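Tanum Quiet Tower Case
From the Zirska range

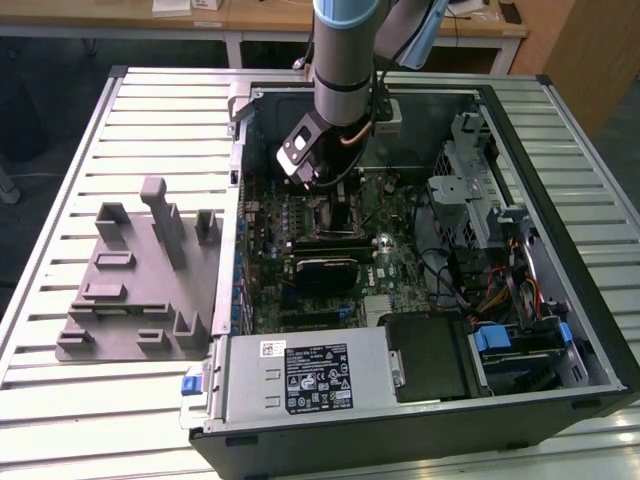

The Tanum is a computer case for people who have had enough of hearing their computer. It does not glow. It has no window, no stripe of coloured light along the front, and no angry animal on the badge. It is a black box with a lid, and we have spent an unreasonable amount of time on the lid.

The first Tanum came about when we were sharing premises in Skurkotville with a piano tuner, who took to knocking on the wall. The current one is the second version. Owners of the original will find that the side panels are not interchangeable, for which we are sorry, and that the power button no longer sticks in July, for which we expect some thanks.

What makes it quiet

Most noisy cases are noisy in the panels. A thin sheet of steel held on by two screws will sing along with any fan you care to put near it. The Tanum's panels are thicker than they need to be and sit on a felt strip that runs the whole way round the opening. The inside faces are lined with bitumen sheet, which smells faintly of roofing for the first week. It fades. Leave the case in a spare room with the panels off if it bothers you, or tell visitors you've had work done.

The front door is hinged on the left and closes on a magnet. You can swap it to the right with a small screwdriver and a certain amount of muttering. Air comes in through slots at the sides of the door, so closing it does not suffocate anything.

Two 120 mm fans are fitted as standard, one at the front and one at the back. They are set slow. If you have bought a graphics card the size of a loaf, there is room for another pair in the roof under a removable cover, and we would suggest using it. A quiet case will not make a hot machine cool, and a machine that is too hot will find its own way of being loud.

Drives

There are two trays for full-size hard drives, hung on rubber grommets. The grommets are the same ones used in the Guerra, our larger case, so spares are easy to come by. Do not overtighten the tray screws. The rubber is there to wobble, and a squashed grommet passes on every click and whirr to the desk, the floor and whoever is trying to sleep beneath it.

Small solid state drives screw to the back of the motherboard tray, where you will forget about them.

Fitting and cables

The Tanum takes standard ATX boards and the smaller sizes below that. The power supply goes in at the bottom, fan facing down, over a filter that slides out from the rear. Yes, the rear. We know. The front would have been handier for cleaning, but it would also have meant a gap in the front, and we had only just finished getting rid of the gaps.

Work with the case lying on its side if you can, on something that won't mind a dropped screw. Fit the rear port cover before the motherboard. Everybody who builds computers has at some point fitted it afterwards, by which we mean taken the whole lot out again and sworn.

There is a decent space behind the tray for cables, with hook-and-loop straps already in place. The far panel will close over a fairly untidy bundle. It will not close over a very untidy bundle, and kneeling on it will void the warranty.

Specification

Type: mid tower
Finish: matt black, powder coated
Motherboards: ATX, Micro-ATX, Mini-ITX
Fans supplied: 2 x 120 mm
Extra fan positions: 2 x 120 mm (roof)
Full-size drive bays: 2
Front connections: USB x 2, headphones, microphone
Dust filters: front, base
Disc drive bay: none, and please stop writing in

In the box

Case, screws in a small labelled tin, spare felt strip, four spare grommets, a screwdriver bit for the door hinge and a printed manual. The manual has words in it as well as drawings. There was some resistance to this, but the drawings alone had led one early customer to mount the feet on the roof.

Price and delivery

£120 including VAT. Delivery to mainland addresses is free. Islands and anywhere up a track cost a little more, and the basket will tell you how much before you pay.

Cases go out in a double carton with foam corners. Please keep the inner carton until you are sure you want the thing. You have 14 days to change your mind, and we'd sooner not see a Tanum come home wrapped in a duvet cover again, however nicely it was folded.

Spares

Side panel, left or right: £14
Front door with magnet: £14
Felt strip, full set: £2
Grommets, bag of eight: £2
Replacement tin: not sold separately, although people do ask

Questions we get

Will it fit under my desk?
Measure the desk. The drawing in the manual gives the full height with feet on, and the manual can be downloaded before you buy. Leave a hand's width at the back for cables and warm air.

Can I have it in white?
No. We made a trial batch in white and they looked like fridges. One is now used as a fridge, badly.

Is it silent?
It is a metal box, and the noise depends on what you put in it. With sensible parts, you will start to notice the clock.

Does it come ready built?
The Tanum is sold empty. If you would like a finished machine, the Zirska desktop uses the same case and starts at £69 a month over two years. See the desktops page.

Also in the range: Guerra Large Tower, Zirska Desktop, fan filters, felt by the metre.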